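Ticket 163: Messer rutscht im Greifer weg, Szene "Wohnzimmer"
Produkt: Kereo Simulationspaket, Greiferkit Handach
Angelegt von: Lindiwe Mthembu
Angelegt am: 22.1.19
Status: in Bearbeitung

Hallo zusammen,

ich teste euer Paket jetzt seit drei Wochen für uns bei Okoth und bin eigentlich ganz begeistert, die Installation ging flott und die Möbelszenen laden viel schneller als bei dem, was wir vorher hatten! Nur beim Greifen von dünnen Sachen komme ich nicht weiter.

Also: Der Arm soll das dunkle Messer (oder was immer das Modell sein soll, im Objektkatalog steht nur "Handwerkzeug, gebogen") vom Sofa nehmen, hochheben und drei Sekunden halten. Mit dem Holzklotz aus dem Tutorial hat das auf Anhieb geklappt. Mit dem Messer bekomme ich es zwischen die Finger, aber dann wandert der Griff nach unten durch, ganz langsam, und irgendwann liegt das Ding wieder auf dem Polster. Manchmal kippt es auch vorher. 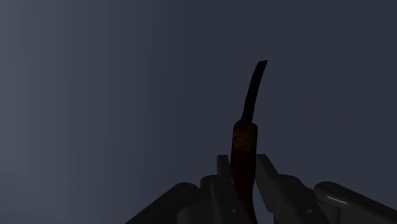 Was ich schon probiert habe, damit ihr mir das nicht alles nochmal vorschlagen müsst:

- Greifkraft von der Voreinstellung auf den Höchstwert gestellt. Rutscht langsamer, rutscht aber trotzdem.
- Reibung der Fingerflächen verdoppelt. Kein Unterschied, und genau das macht mich stutzig.
- Masse des Objekts halbiert. Bisschen besser.
- Szene neu geladen, Zwischenspeicher gelöscht, Rechner neu gestartet (ja, ich weiß).
- Zeitschritt verkleinert. Danach lief alles so zäh, dass ich nach 26 Versuchen aufgegeben habe.

Im Protokoll taucht jedes Mal dieselbe Zeile auf: "Kontaktmaterial nicht gefunden, verwende Standard". Beim Klotz kommt die nicht. Ich hab zuerst gedacht, das sei bloß ein Hinweis, weil es gelb ist und nicht rot – inzwischen glaube ich, da liegt der Hund begraben.

Noch was zum Anfahren: Der Arm steht auf dem dunklen Block neben dem Sofa und kommt von oben. Das passt soweit, nur direkt daneben steht dieses verwitterte Holzding auf der Sitzfläche, und der Planer hält dazu mal mehr, mal weniger Abstand, ohne dass ich irgendwas verstellt hätte. Ich hätte gern gewusst, ob man den Abstand fest vorgeben kann.

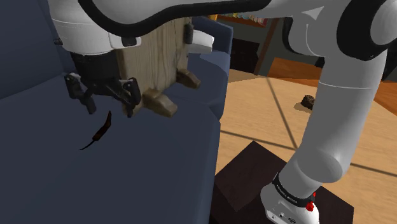
Lerato Adams schrieb mir dazu, die gelbe Zeile solle ich unbedingt ernst nehmen: Bei gebogenen Objekten suche das Greiferkit ein eigenes Kontaktmaterial, und wenn im Objektordner keins liege, gelte der Standardwert, egal was man an den Fingern einstellt. Der Mindestabstand lasse sich pro Objekt eintragen, und zwar in der Szenendatei und nicht im Planer.

Danke dafür, das war schon mal Gold wert! Ich hab also den Objektordner aufgemacht, und tatsächlich: beim Klotz liegt eine Materialdatei, beim Handwerkzeug keine. Die vom Klotz rüberkopiert, Namen angepasst, Szene neu geladen, und die gelbe Zeile war weg. Von den nächsten 26 Griffen haben 23 die drei Sekunden gehalten. Bei den anderen hat er zu weit am Ende zugefasst, das schiebe ich auf meine Greifpose.

Der Mindestabstand greift leider noch nicht so, wie ich mir das vorstelle. Ich habe für das Holzteil 300 Millimeter eingetragen, und der Planer meldet seitdem, es gebe keinen gültigen Weg. Mit kleineren Werten fährt er wieder los. Kann gut sein, dass 300 für die Ecke schlicht zu viel ist, aber dann wäre eine Meldung nett, welcher Körper im Weg steht.

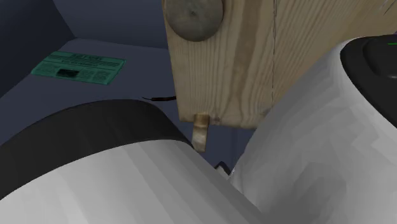
Arm dicht vor dem Holzteil, dahinter das grüne Blatt

Offen sind für mich damit noch zwei Punkte: Kommt die fehlende Materialdatei mit dem nächsten Update, oder muss ich meine Kopie nach jeder Aktualisierung neu reinlegen? Und zählt der Abstand ab der Hülle des Arms oder ab der Gelenkachse? Im Handbuch habe ich dazu nichts gefunden. Das Ticket lasse ich bis dahin offen.

Viele Grüße
Lindiwe

Kommentare (3)

Waltraud Imhof: Gleiches Problem bei mir mit dem gebogenen Löffel. Datei vom Klotz kopiert, läuft. Danke!!

Lesego Molefe: Der Abstand zählt ab der Hülle, zumindest war das im Juli noch so. Ich trage meistens deutlich weniger ein.

Nosipho Nkosi: Gibt es die Materialdatei irgendwo einzeln? Bei mir fehlt der ganze Tutorialordner.

Ähnliche Tickets
Greifer schließt nicht vollständig bei flachen Objekten
Planer findet keinen Weg nach Änderung der Szenendatei
Pestcombe-Import: Texturen erscheinen schwarz
Handach: Fingerabstand nach Neustart zurückgesetzt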